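## Part 3: Setting up the sorting bin

If you followed Part 2, you've emptied the kitchen junk drawer, the craft shelf and whatever lives under the couch into one pile on the floor. Mine was a big pile. I took a deep breath and made coffee first, and I'd suggest you do the same.

This part covers the bin where everything goes before it gets a proper home. I call it the sorting bin, and my family calls it the gray thing. I've used a few kinds over the years. I started with a Rinis cardboard tote, which sagged, and then a Vurncombe laundry tub, which was so deep I was fishing around in it up to my elbow. What you want is wide, open on top and tall enough at the sides that a marble can't bounce out.

### What you'll need

- One large bin, flat on the bottom
- A damp cloth and a dry one
- Four smaller boxes (shoe boxes are fine)
- Masking tape and a marker
- A table or counter at hip height – your back will thank you

### Getting the bin ready

1. Wipe the inside of the bin, corners too. Old glitter hides in corners.
2. Dry it all the way. Wooden handles don't like sitting in a puddle, and neither does paper.
3. Put it on the table with one long side facing you. Leave room on both sides for the small boxes.
4. Label the four boxes KITCHEN, CRAFT, TOYS and WHAT IS THIS. You will need that last one!
5. Turn on a good light. I did this once in the evening with just the hall lamp on and filed a crayon with the birthday candles.

**Note:** Don't line the bin with a towel. I tried it, thinking it would be quieter (it was), but small things roll into the folds and you end up shaking the towel out over the sink anyway.

### Loading it

6. Move things over from the pile a couple of handfuls at a time. Spread them out with your palm so you can see the floor of the bin between them.
7. Stop before things start stacking up. A few overlapping handles are no big deal, but if you have to dig, you've put in too much.
8. Lay anything long down flat. Spoons and brushes that stand up in a corner get forgotten there until the very end.

**Caution:** Graters, peelers and anything else with an edge should go in last, by hand, and never in a scoop with the rest. Put them on the side nearest you, with the handle pointing toward the hand you'll use to pick them up. I have a small scar on my thumb from a Costigan zester that I dumped in with a bunch of building blocks. If little kids are helping, keep the sharp stuff out altogether and sort it yourself after bedtime.

The first load always looks like nonsense, kitchen tools all mixed up with toys and art supplies, and that's fine. You're supposed to be able to see everything at once, and that's the whole trick to this. 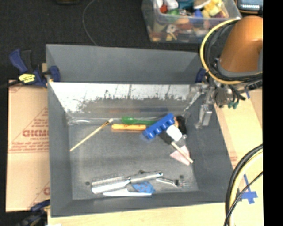 I used to try to sort by room before anything went into the bin, and it took me an entire Saturday to do one drawer. Now I let it be a jumble for that first minute, look it over, and start with whatever jumps out at me. Usually that's a block, because they're bright and I have stepped on enough of them to hold a grudge.

### Sorting, first pass

9. Take out the toys first. Blocks are easy to spot and easy to grab, and the bin looks calmer right away.
10. Next, the kitchen things. Check each spoon for cracks and each handle for wobble before it goes in the box. A plastic spoon with a chewed-up edge can go in the trash – you have others.
11. Then paintbrushes and the rest of the craft stuff. Run your thumb over the bristles. If they feel like a toothpick, soak them tonight or let them go.
12. Whatever you can't name in five seconds goes into WHAT IS THIS. Don't stand there guessing. I lost a good chunk of a morning in May to a little plastic hook that belonged to a shower caddy we no longer own.

**Note on brushes:** Pastry brushes and paintbrushes can look a lot alike once they've been around a while. If you're not sure which one you're holding, it's a paintbrush from now on. Please don't put it near a pie.

### Second pass

13. Look along the walls and in the corners of the bin. Small shiny pieces love it there, and so does anything dark.
14. Tilt the bin toward you and let the last bits slide down. Pick them out with your fingers, or with a bit of tape wrapped sticky side out.
15. Wipe the bin again before the next load. Crumbs, mostly, in my case.
16. Repeat from step 6 until the pile on the floor is gone.

A load takes me 18 minutes if the radio's on and less if it isn't. My pile took most of an afternoon with a sandwich in the middle, so don't panic if yours does too.

### If something goes wrong

**The bin slides around on the table.** Put a damp dishcloth under it. The rubber feet from the Ramov kit work too, but they leave marks on a painted table.

**Everything ends up in WHAT IS THIS.** You're probably tired. Put a lid on the box and go do something else. The things in there will be much easier to name tomorrow.

**Somebody plays with the toys box while you're sorting.** Let them, as long as it stays off the table. I've gotten whole loads done while a tower went up beside my feet.

**The bin gets scuffed.** Mine is scratched to pieces on the bottom and works exactly as well as it did new. I wouldn't bother with a cleaner.

When the boxes are full, leave them where they are and go on to Part 4, where we'll fit the drawer dividers. Keep the bin out, you'll want it again for the bathroom cabinet.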